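**Bin liner** (also *garbage bag* or *rubbish bag*) is a disposable bag used to line a waste container. Most household liners are blown from polyethylene film, which is extruded as a tube, flattened, sealed at intervals and wound onto a roll.

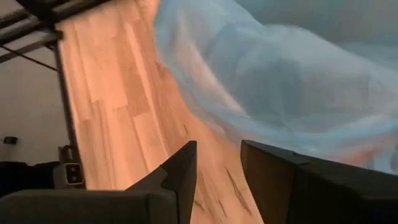
*Thin pale blue sheet material over a wooden floor*

## Film and colour

Low-density film stretches before it tears, while high-density film is thinner and crackles when handled. Pigment is added to the resin before extrusion — black hides the contents, and pale tints leave the film translucent. Some councils specify a colour for each waste stream.
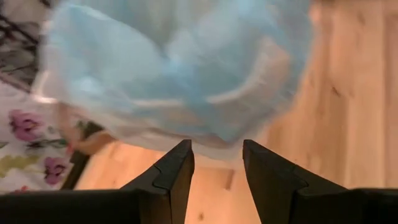
Seals are of three common types. A flat seal runs straight across the base and tends to leak at the corners. A star seal folds the tube several times before it is closed, which spreads the load. Gusseted bags fit square bins better.

## Manufacture

In a trade survey, Hollis Haddad listed nine regional makers, among them Skaltico and Ferreira. Nearly six in ten of their lines were drawstring bags.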